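About us - Skistero

Skistero is a company for cleaning and small maintenance in rented holiday homes. We began with one van and 8 people, and today we look after 300 homes for owners who live far away. Our office is in Clellen and our store is in Lozano.

Since last November we also work with robots. We call this part of the company Wolel. The robots have two arms, and they learn to pick up things from floors and put them back on tables before our people come in with the mops. Each new kind of room is first tried in a simulated house on the computer, with a door, tiles and furniture. When the robot does well there, we bring it to a real home.
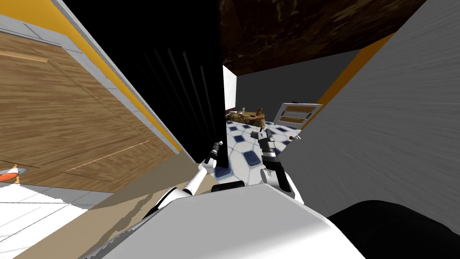 Do our cleaners lose their work when the robot comes?

We have kept every cleaner on the same contract and the same hours. What has changed is how the hours are used. Before, a large part of the morning was bending and lifting. Now our people check the rooms, speak with the guests and do the fine work in kitchens and bathrooms, which the robot cannot do well.

There were also difficulties. Some colleagues did not like to have a machine near them, and we understood this too late. Now everybody who will work beside a robot gets 9 paid hours of training, and any person can stop the robot at any moment without asking the team leader.

We still clean most homes fully by hand. Owners decide for themselves if they want the robot service, and the price is the same.

For questions please write to the office in Clellen. We answer on working days.

Page last changed: 18 June 2020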